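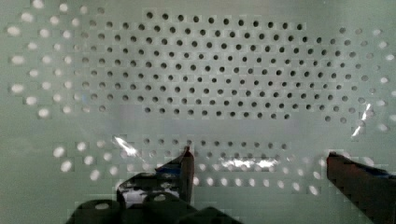 Nalar Cell: Frequently Asked Questions

How often should the gripper be inspected?
Finger tips are to be examined every 10 hours of operation. Tips showing wear must be replaced as a pair.

Which items may be used for a check run?
Only those on the Zasach list, such as the bowls, the plates, the banana and the ketchup bottle. 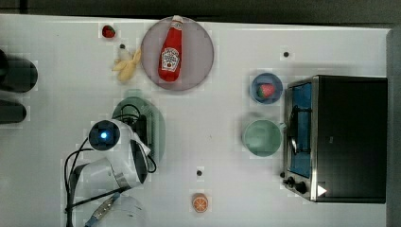 Asadi asked whether the arm must be homed again after new tips are fitted. It must, at reduced speed and with all persons outside the marked area.

Who may adjust the cables?
Cable routing is reserved for staff holding Lusier clearance. Operators should report any tight loop and stop the arm.

Where are faults recorded?
In the cell log, before the next run begins.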